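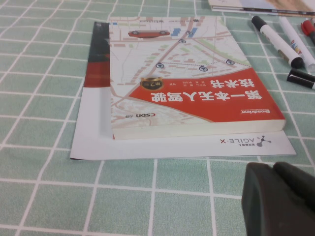
We need people who are picky about housework

Hi! I'm Mehrangiz Azimi and I run the home tasks group at Folach, a small outfit on the second floor of the old Kiani building in Sivthorpe. We're trying to find out whether machines can do ordinary chores yet. My short answer is "some, slowly, and please don't hand them your good glasses." I'd like a longer answer, and that's why I'm looking for people to come and spend time with us.

What I'm after is folks who tidy up, clean, stock shelves or fold things, for a living or just because somebody at home has to. You don't need to know a thing about robots. I'd almost prefer you didn't! Our engineers can tell me why an arm stopped halfway to a table. What they can't tell me is whether the table, when it's done, looks like a table you'd be happy to sit down at.

Take clearing a table, the job we're on this spring. You'd think it would be easy. There are books lying on top of brochures, markers off to one side, a cap that's come loose from its marker. You or I would square up the books, put the cap back on and be finished before the kettle boiled. For a machine every bit of that is its own little headache. A glossy brochure is thin and slides around. Do you pick up the book and the brochure together or one at a time? Does the black cap belong to one of the markers or is it trash? And then there's the tablecloth, which likes to come along for the ride when something grabs too low (I have strong feelings about tablecloths by now, ask me at lunch).

Hooman Heydari, who writes most of our software, thinks we'll have table clearing licked by November. I have a bet with him that we won't. Stocking a shop shelf with boxes is in much better shape, I'll give him that. Boxes are polite. Laundry is still a mess, and anything involving a wet sponge makes me leave the room.

What you'd be doing

You'd come in for 5 sessions of two hours each, spread over a few weeks. In the first one you do the chores yourself, at your own speed, your own way, and talk out loud while you do them. Please don't tidy up your habits for us. If you stack books by size, or shove everything in a pile and call it done, I want to see it.

In the next sessions you watch the machine do the same chores and tell us what bugs you. Would you have let a new hire do it that way? When would you have stepped in? Then you get to steer the arm by hand for a bit. It feels odd at first, kind of like picking up a pencil with salad tongs, and most people are laughing by the end of it. The last session is a long chat with me and Rhona Lennox, with sandwiches.

We have 21 places. I'd love at least a third of them to go to people who work in stores, hotels or care homes, as so much of what gets written about chore robots comes from people who haven't changed a bed on a schedule.

Who can sign up

Anyone 18 or older who can get to Sivthorpe and can stand or sit at a table for a couple of hours with breaks. Left-handed people, please, please apply, we're short on you. If you use a wheelchair or have a stiff shoulder or a bad grip, that's very welcome too, and our tables go up and down. You should be OK with being filmed from the neck down while you work. If you'd like your voice left out, tell us and we'll take notes by hand.

If you think the whole idea of robots doing housework is silly, come anyway. Behrouz Mohammadi in our shop-floor group thought so when he started here and he still says it most mornings.

Pay and practical stuff

You get $45 a session, paid the same day, plus bus fare or parking. Sessions run mornings and early evenings. The arm moves slowly, there's a stop button within your reach the whole time, and one of us is always in the room. You can quit whenever you like and you keep what you've earned.

The project is called Emero, and we've logged over 2,330 tries at table chores for it so far. I'll happily show you the good ones and the awful ones.

How to apply

Write me a few lines, by email or on paper at the front desk. Tell me which chore you do most, which one you'd give away tomorrow, and which one you wouldn't trust to anybody else. No résumé needed. Manouchehr Farahani handles the scheduling and will call you back with times, so put a phone number in and say when you're free.

Posted Apr 24, 2023. I'll take this down when the places are full.

Mehrangiz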